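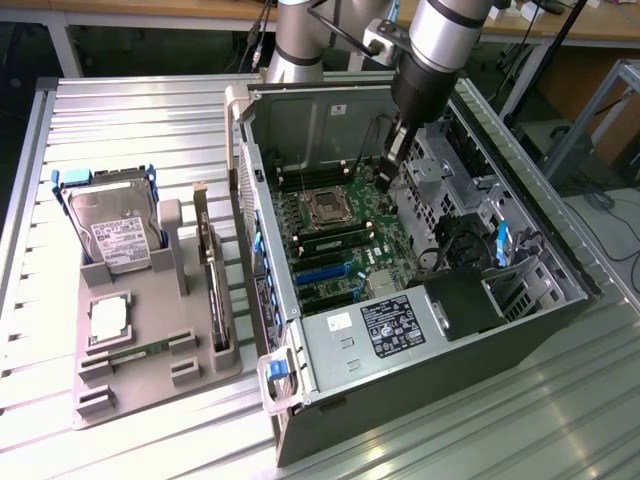 2 min read

Gusomgate list: hardware and repairs
August 4, 2018
Subject: Re: Tower with two banks of memory, worth keeping?

Earlier message:

> I have picked up an ex-office tower from the Rarthorpe clearance. Dual memory banks, blue latches on everything, no processor. Before I put any money into it, can anyone tell me what to check first? I would like to use it for file storage at the Humness hall. I have 4 drives to go in it, all 3.5 inch.

We have the same sort of case open on the bench at the moment, so I can answer some of this.

Look at the socket first. Ours has the metal retention frame and lever but no processor, the same as yours. Shine a torch across the pins at a low angle and look for any that catch the light differently. If some are bent, stop there and use the case for parts.

Memory next. The slots are in two groups, one on each side of the socket. There is a module in one group of ours, and I plan to start with that alone. Check your board's manual for which slot to fill first.

Count your drive positions before you promise anyone storage. Ours has a metal cage with perforated walls, and the drives go in blue carriers. If yours came without carriers, ask at Gounder. They had a box of them at the counter in October and charged me $2 each. The carriers differ between models, so take an old one along to compare.

Read the label on the power supply and write down the model number before you order a replacement.

I paid $618 in total for the last storage machine I put together, drives included. I would not go over that for yours.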